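3.2. Les formats individuels dans l'offre d'eau

L'un des résultats les plus stimulants de notre enquête tient à la place de la petite bouteille dans les habitudes du quartier de Dankwa. Sur les 1 010 ménages interrogés, 60 % déclarent en acheter chaque semaine, y compris lorsque le robinet fonctionne sans interruption. Agbeko et Lamptey avaient pressenti ce décalage entre accès au réseau et confiance dans le réseau ; nos entretiens lui donnent enfin de l'épaisseur, et c'est un vrai bonheur de lecture que ces récits où l'eau se juge au goût, à l'odeur, au bruit du bouchon.

Le format individuel (figure 3) revient dans presque tous les entretiens. On l'offre au visiteur, on le glisse dans le cartable, on le garde pour les malades. Une vendeuse de Hotum résume : « La bouteille, on sait qui l'a fermée. »
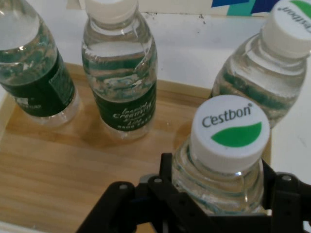
Figure 3. Bouteilles d'eau en plastique transparent, dressées sur un plateau de bois clair.

3.3. Prix, confiance et saison

Le prix explique bien moins qu'on ne l'imaginait ! En novembre, au plus fort de la demande, les achats varient peu d'un niveau de revenu à l'autre. La confiance, mesurée sur une échelle à 5 degrés, prédit beaucoup mieux la fréquence d'achat, et l'effet subsiste quand on contrôle la taille du ménage. Quartey et Pyo observent une tendance voisine à Clitel, avec un questionnaire pourtant très différent du nôtre. Nous revenons sur cette convergence dans la section 4.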